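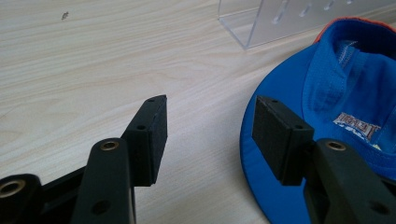 Can a machine put away your cap? Not without help yet

SKOSCOMBE, 22 Jan 2024. A robot that tidies the hall of a family home is still some years away, say the people who try to build one. At Drernon, a small automation company in Skoscombe, the team has spent the winter on a chore that most children can do before breakfast: pick up a soft cap, turn it the right way and hang it on a hook.

The company began the work in September. It had earlier made sorting machines for warehouses, where almost everything comes in a stiff box. Clothes and hats are a different matter. A box has the same shape each time the machine meets it, but a cap can be flat, folded, inside out or standing on its brim. The gripper must find a place to hold, and the cloth moves as soon as it is touched.

In the latest round of tests, the company's arm was given 74 attempts at the full task. It finished 11 of them without help from a person. In many of the others it took hold of the cap well enough but could not turn it, or it let go too early. The team calls the result "modest" in its report, and it is hard to disagree.

The teaching is done by hand. People work with black two-finger grippers that have the same kind of jaws as the robot, and they do the chore themselves while the movements are recorded. Some parts of the job are easier with a gripper in each hand, so the robot will also need to learn when two are better than one.

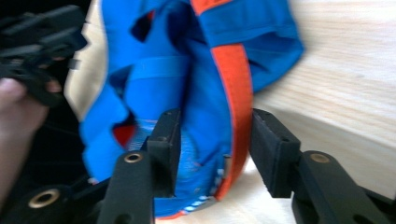 Shops are interested, with conditions

Ghanem, a clothing chain with 7 stores in the region, has followed the project and would like to see such a machine in its stock rooms. Its staff spend a large part of the evening returning hats, scarves and bags to the right shelf. The chain has told Drernon that it would accept a slow machine, if it can work at night and does not damage the goods.

Speed is still a problem also for this modest wish. The arm needs two minutes for a cap when everything goes well. A shop worker needs a few seconds, and usually talks with a customer at the same time.

Straps and brims are the parts that the team now studies most. A narrow strap gives the fingers something clear to close on, but lifting by the strap leaves the rest of the cap hanging, and it may swing or fold again on the way. A brim is firmer, but it is wide, and from some sides the fingers meet it badly. 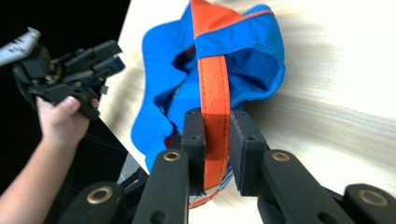 What comes next

Drernon plans to repeat the tests in spring with a new control program, named Sonine, which should let the arm stop and choose another grip when the first one is poor. Gloves and shopping bags will be added to the list of objects. Folding of shirts was also discussed, but it has been moved to a later stage.

The company has not given a price or a date for a product.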